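Rev. August 19, 2022. Replaces the December sheet, bin that one.

## 4. Setting up the Pomeo skipping counter

Do this before the first class, not during it. You need: the base unit, the floor mat, 44 ankle tags (one spare bag in the lid), a charged tablet with the Illow app on it.

1. Unroll the mat, logo side up. Leave it flat overnight if the corners curl.
2. Plug the base unit in. Green light = ready. Amber = still looking for the mat, give it a minute.
3. Open Illow, tap **New group**, type the class name. Short names only, long ones get chopped on the score screen.
4. Hand out tags. Left ankle, over the sock, strap snug but not tight.
5. Each child jumps once on the mat. Tag number shows up on the tablet. Tap it and pick their name from the list.

**Note:** tags go to sleep after 6 minutes of no movement. One hop wakes them.

**Caution:** hard floor only. No grass, no wet hall. Trainers on, laces tied, no bare feet on the mat.

### 4.1 Warm-up and drinks break

The timer is set to 50 seconds of jumping, then rest. Change it under **Settings > Rounds**. For younger groups drop it, they will tell you when they've had enough.

Water between rounds. Keep cups well off the mat and away from the base unit, it is splash resistant and no more then that.

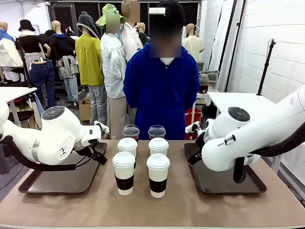 ### 4.2 Saving scores

1. Tap **Stop** and wait for the beep.
2. Tap **Save**. If you shut the app first the round is lost, no way back.
3. To send scores to the Skorurano school league, tap **Share** and put in your school code.

Memory holds 1,357 rounds. After that the oldest ones get overwritten, so export once a term.

**Caution:** take tags off before children leave the hall. Count them back in. They do go through the wash but they dont come out working.

### 4.3 If it won't count

- Nothing at all: check the mat lead, it pulls out easily.
- Counts double: strap too loose, tighten it.
- Two children on one tag: go back to step 5 and redo both.
- Still stuck: hold the power button till the light goes off, then start again from step 2. Spare leads from Yau, ask for the long one.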